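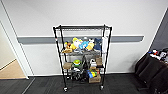

During the September reporting period, the Hutchins Family Literacy Program continued to serve households referred by the Rutero clinic and the two partner elementary schools. Enrollment in the evening reading groups met the level set out in the grant agreement, and 300 children's books were sent home with families. Soft toys are kept on the black wire shelving unit, where the top shelf remains available for the next delivery of picture books. Spending on printed materials came to roughly $3,000, within the approved line.

**Staffing.** Five tutors completed the Asudeo training course. One bilingual position is still open, and interviews are under way.

**Next period.** Melina Sfakianakis will submit the revised attendance figures for the Drullov site with the next report. We request approval to carry the unspent travel funds forward.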